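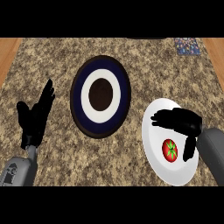
A plate with a tomato on it and a round ringed mat, both on a speckled rug.

Open Day at Troda, Brurkisora

Troda makes the mobile fighting game Prinura, and once a year the studio lets players in for a day. I put my name down in June, forgot I had done it, and got the email in September saying I had a place. The group was 15 people. Most were from the two big alliances on the forum, and there were also a father and daughter who play on the same account and argued all day about who had lost their last arena streak.

The studio is on the second floor of an old office building a short walk from the Brurkisora tram stop. You sign in at the desk downstairs, get a sticker with your player name on it, and go up in the elevator in two batches. Doors opened at ten. I was there at twenty to, and there was already a line.

We started in the kitchen with coffee and a short talk from Janaka Majumder, who leads the combat team. He went over the plan for the day and the rules. No photos of screens, no recording, and anything with a yellow label on it was unfinished and might never come out. I have stuck to that, so there are a few things I'm leaving out of this report.

Combat room

The first stop was the room where the fighters get their numbers. I expected something fancier. It is six desks, a long shelf of test phones, and a spreadsheet on a wall monitor. Every fighter in Prinura has a row, and every ability has a cell showing how often it triggers, how long it lasts and what cancels it.

Majumder used the Lantern Monk to show how a change gets made. Players have been complaining since spring that the Monk's burn does nothing against armored fighters. He showed us the old value and the new one, then played the same fight twice on two phones. With the old numbers the fight took just over two minutes. With the new ones it was much quicker, but the Monk took more damage along the way, as the burn now costs him some of his block. He said the trade was deliberate and they are still moving it up and down.

Somebody asked why they don't just raise the damage. He said they tried that first and the Monk ended up on every defense team at the top of the ladder within a day of testing. They have a set of automatic matches that runs overnight, 300 for each change, and in the morning they look at which fighters won too much. If one comes out far ahead, the change goes back. The matches are played by a simple script that blocks late and never baits a heavy attack, so the results only get them part of the way. After that it goes to the human testers.

I asked about class bonuses. My main team is all Tide class and I run into Root defenders constantly. Majumder said the bonus itself is staying where it is, but they are looking at how matchmaking picks opponents, and that the number of Root defenders at my rank is higher than they want. He wouldn't give a date. I didn't really think he would.

Testing floor

Down the corridor is the test area, which was the best part of the day for me. There are 4 testers on the team full time. Each has a tray of phones and tablets, some of them very old. One of the testers told us that the worst bugs nearly always come from the old phones, where the frame rate drops and a parry that should land comes out a beat late. They play the same ten-second exchange again and again on different devices and write down when the parry registers.

We were allowed to try it. I had a go on a phone that must be seven years old and missed every parry but one. The daughter from the shared account hit nearly all of them on the same phone, to the annoyance of her father. The tester said she should send in an application when she finishes school, and I don't think she was joking.

They also showed us how bug reports from players come in. Most of them say something like "game broken" with no other information. The useful ones give the fighter, the opponent, the arena, the phone, and what the player did right before it happened. If you send one, put those five things in. A short video helps too. They do read them, and we saw the queue. It was long.

Lunch

Lunch was sandwiches and a big pot of lentil soup in the kitchen. We sat mixed in with the staff, which was a good idea, although my end of the table spent most of it talking about trams. I did find out that the crowd noise in the Harbor Arena was recorded in this same kitchen during a staff party, and that one of the shouts is a person asking for more napkins. I have listened for it since I got home and can't hear it.

There was a table of stickers and pins by the door. The pins ran out before my half of the group got there. They might want to put one in each welcome bag next year.

Art and arenas

After lunch Csenge Erdős took us through the art side. She draws the arenas. Her talk was the most detailed of the day, and went on a bit past its slot, but I didn't mind.

An arena starts as a gray box with two fighters standing in it. The floor has to be flat, the same length in every arena, and plain enough that you can see feet against it. She said a lot of the early arenas broke that last rule. The Coral Steps was so busy that players kept missing low attacks, and the fix was simply to darken the floor and take the shells out of the front row. I remember that update. I had always assumed it was done to make the game run faster.

She had prints of each stage of a newer arena, the Dyer's Yard, pinned along one wall. In the second print there was a big wheel in the background that turned during the fight. In the fourth it had gone. Testers were watching the wheel instead of the opponent. It came back in the final version, smaller, and it only turns between rounds.

Fighters get the same kind of treatment. Each one has to be recognizable as a solid black outline at the size of a thumbnail. She put up a sheet of outlines and had us name them. The group got all but two. Both of the ones we missed are due for a redesign, and that is as much as I can say.

Questions

The last hour was a question session back in the kitchen. I wrote down what I could.

Alliance wars will stay on a Wednesday start. They looked at moving it to the weekend and the survey was split down the middle.

Synergy bonuses will get a proper screen of their own. At the moment you have to open each fighter and read the small text, and even the staff find it annoying. The plan is one page where you pick a team and see every bonus that is active and where it comes from.

Old event fighters will come back, though not on a fixed schedule. If you missed the Ferryman the first time, keep saving.

There will be no trading between accounts. This was asked three different ways and got the same answer each time.

Someone asked about the Dissanayake Cup, the player-run tournament that takes place every winter. Troda doesn't organize it but will supply a tournament build again so that everyone has the same fighters at the same level. The father asked if two people could enter on one account. Majumder said he would need to ask the organizers.

The question about prices got a longer answer than I expected. The studio knows that the monthly pass went up, and the staff who were there don't set it. They did say that the free track is getting more upgrade material at the lower ranks, where new players get stuck. I would have liked something for the middle ranks as well, and said so, and Erdős wrote it down.

Getting there and practical notes

The tram is easier than driving. There are a few parking spaces behind the building but they are for staff, and the street is permit only. The elevator is small but fits a wheelchair, and the whole studio is on one level once you are up. The combat room gets hot with a full group in it, so leave your coat in the kitchen.

Bring your own phone fully charged if you want to play against the staff at the end. I had 9 percent left and got one match in, against one of the testers. I used my usual Tide team and lost in the second round to a Root defender.

Places for next year's open day will be posted in the in-game mail. It asks for your player name and rank, and you can bring one guest if they are over twelve. We were out on the street again by half past four.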